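Cuaderno del taller de tintas
7 de junio
Lote 441, ferrogálica para las fichas de Jendero

Sigo con el lote que quedó en maceración. El encargo de Jendero son 2480 fichas rotuladas a plumilla, así que la tinta tiene que ser toda de la misma tanda o se notará el cambio de tono a mitad del fichero. Con el lote de diciembre pasó eso: las primeras cajas salieron azuladas y las últimas tirando a pardo. No quiero repetirlo.

Agallas

Son de Pirnis, del saco nuevo. Más pequeñas y más duras que las del saco anterior, con pocas perforadas. Las partí con el mazo dentro de una bolsa de lona y luego pasé los trozos por el mortero, sin llegar a polvo. El polvo fino da más tanino en menos tiempo pero después atasca todo lo que encuentra. Tamaño final: como pimienta mal molida.

Agua destilada, 1000 ml. Maceración en frío, tapada con gasa, removiendo por la mañana y por la tarde. El líquido ha ido del amarillo sucio al marrón té. Olor normal, un poco a bodega. En la superficie salió una telilla blanca el tercer día, la quité con cuchara y no ha vuelto. Dudo si añadir un clavo de olor como hacíamos antes; de momento no lo pongo, porque quiero ver cuánto aguanta sin nada.

Primer colado

Gasa doble sobre el barreño de esmalte. Apreté con la mano al final y creo que fue un error, porque el último chorro salió turbio. Para la próxima, dejar escurrir y desechar lo que quede en la gasa. La pérdida es pequeña.

Después papel. Empecé con el filtro plegado de siempre y se cegó enseguida. Cambié a otro de poro más abierto, y luego otra vez al fino. Con ese orden va bien, lento pero constante. Para filtrar, la mesa del paño negro: sobre lo oscuro se ve cualquier mota clara antes de que acabe dentro del frasco. El paño necesita un cepillado.
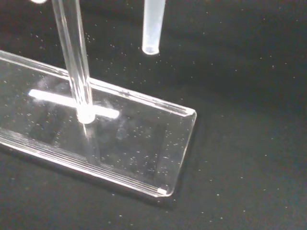

Sulfato de hierro

Cristales verdes, sin costra ocre. Aparté los que tenían bordes amarillentos y los guardé en un bote marcado como «solo pruebas». Disuelto en un poco de agua destilada aparte, y esa disolución añadida al extracto de agallas a cucharadas, removiendo con varilla de vidrio. El cambio de color es inmediato, aunque en el vaso todavía parece un gris violáceo flojo. El negro viene luego, en el papel.

He bajado la proporción de hierro respecto a la receta vieja del taller. La vieja daba un negro muy bonito el primer mes y después halo marrón en el reverso. Con la nueva el trazo recién hecho es más pálido y hay que fiarse. Dejo anotado para quien rotule: no cargar la plumilla buscando negro, que oscurece solo.

Goma

Arábiga de Flondanness, en lágrimas. La última remesa trae más corteza pegada que la anterior. Remojo de una noche y colado por media vieja, que sigue siendo lo mejor para esto. Añadí 10 g para empezar y probé. Con esa cantidad la tinta corre bien por el canal y no se abre en el papel Noguchi, que es el de las fichas. En el papel de estraza se abre igual, pero eso no importa.

Si al rotular la línea sale con perlas en los extremos, falta goma. Si la plumilla se pega al levantar, sobra. Hoy estaba en un punto intermedio, con algo de resistencia en las curvas cerradas. La dejo así. Más goma se puede poner siempre.

Segundo filtrado, ya con la tinta completa

Lo hice a la hora de añadir el hierro y quizá era pronto. Quedó un poso finísimo en el papel, negro, como hollín. La duda es si ese poso es suciedad o es el propio pigmento que empieza a formarse y que estoy tirando. Guardo el papel usado extendido en la bandeja, con la etiqueta del lote, para compararlo con el del próximo filtrado.

El soporte del filtro sigue en la mesa. Las pinzas del fondo tienen que quedarse sujetando el paño por el borde; la vez que las usamos para colgar muestras, el paño se arrugó debajo de la base y el embudo quedó torcido.
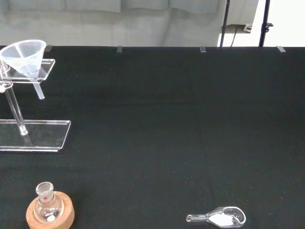 ¿Se puede filtrar la tinta otra vez cuando ya lleva semanas embotellada?
Conviene decantarla y dejar el poso en el fondo. A esas alturas buena parte del sedimento es complejo de hierro ya oxidado, y el papel retiene color junto con la suciedad. Si molesta al escribir, se pasa solo por gasa fina.

Pruebas en papel

Tiras de Noguchi, de las sobras del corte. Tres trazos por tira con la plumilla dura, uno con la flexible y un lavado a pincel. Una tira va a la ventana, otra al cajón y otra al armario húmedo. Escribir detrás a lápiz, nunca con la misma tinta, que ya nos pasó y luego no se sabe qué mancha es la que se mide.

A los pocos minutos, el trazo de la plumilla dura ya era gris medio. El lavado tarda más y deja un cerco azulado en el borde. La tira de papel de algodón la puse por curiosidad y va más rápida que las otras; supongo que por el encolado, habría que mirarlo.

Embotellado

Frascos ámbar, llenos hasta el hombro para dejar poco aire. Tapones hervidos y secados al horno. Etiqueta con lote y nada más, la fecha va aquí.

Pendiente

Pedir a Pirnis más agallas del mismo saco, si les queda.
Cepillar el paño negro.
Comprar filtros de poro abierto, quedan los justos para un lote.
Preguntar en Jendero si las fichas van plastificadas. Si las plastifican en caliente, hay que hacer una prueba antes de rotular nada.
Repasar las tiras del armario húmedo antes de abrir el segundo frasco.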